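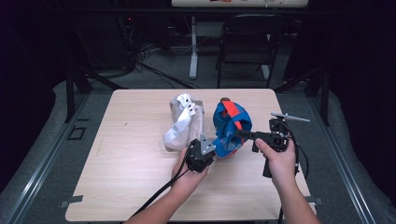 Two cloth bundles on the table, one white, one blue and orange.

Ayuba Arthur had 3,055 points in Zutia and he needed to not lose any of them before midnight.

Phone at nine percent. Charger in the car. Car at his sister's.

Zutia was a word game, tiles and a timer, and since January he'd played it on the bus, in the bath, once at a funeral (back row, sound off). The top 1,000 players got a gold frame around their name. He was 1,003rd. Three places. Three!

"You coming to eat?" his mother yelled.

"One round!"

She'd heard that before. Plates went down hard.

He tapped Play. Matched with somebody called Terkolier, who he knew. Everyone on the board knew Terkolier. Played fast, never chatted, dropped words like PLINTH in the first ten seconds. Lose to Terkolier and you went under 3,000, easy.

Eight percent.

Tiles came up. Bad ones. Two Us, a V, no S anywhere. He got VALUE. He got GLUE. Terkolier got something with eleven letters and the screen did it's little fireworks.

"It's getting cold, Ayuba."

Seven. He saw it then, all down the left side, corner to corner. REVALUING. Hands sweating, thumb slipping off the G. Back. Again. Go, go, go.

Fireworks. His.

Timer out. The wheel spun and spun, and then a chat bubble popped up, the first one he had ever seen from that name.

"nice one. my mom is calling me for dinner"

He laughed so loud his mother came in to see waht was wrong. The score still hadn't loaded. Six percent.

"Is there rice?" he said.

3 comments
Share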